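26 March 2020

Thursday, and day whatever of staying in. I slept till nine, felt guilty, then remembered there's no place I was supposed to be! So I made coffee and sat down with the sourdough notebook, which has become kind of my whole personality this week.

The starter (her name is Testero, don't ask, Chantal picked it over the phone and I was too tired to argue) finally doubled overnight. I'd been feeding her 200 grams of flour a day like an idiot, and Chantal Girard, who has been baking since college, laughed so hard she had to put the phone down. Apparently you can keep a tiny one and it does the same job. I have wasted SO much flour, and this in a week when you can't find any!

Speaking of which, I did a store run before lunch. Two people let in at a time, tape on the floor, everybody being very polite and a little scared. No yeast, no bread flour, no pasta except the weird green kind. I got what I could and came home and washed my hands forever.
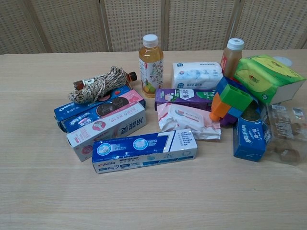

*Juice and the rest of it, on the table*

Then I tried loaf number three. It spread out like a pancake when I tipped it onto the tray, so I shoved it in the oven anyway and went off to call Mom. It came out flat but the crust was great, really crackly, and I ate the end of it standing up with way too much butter. Best lunch all week. I think the dough was too wet, so tomorrow I'm going down to 139 grams of water and we'll see.

Kirstin Cowie called around four. She's still going in to work and sounds worn out. We've moved the cabin trip to November and we both said "definitely November" in that voice. I miss her a lot. I promised to leave half a loaf on her porch once I make one that looks like bread.

No news after six, that's my new rule, and I only broke it once. Watched two episodes of the baking show, fed Testero, and moved her on top of the fridge where it's warmer. Must remember to text Chantal about the rye thing in the morning.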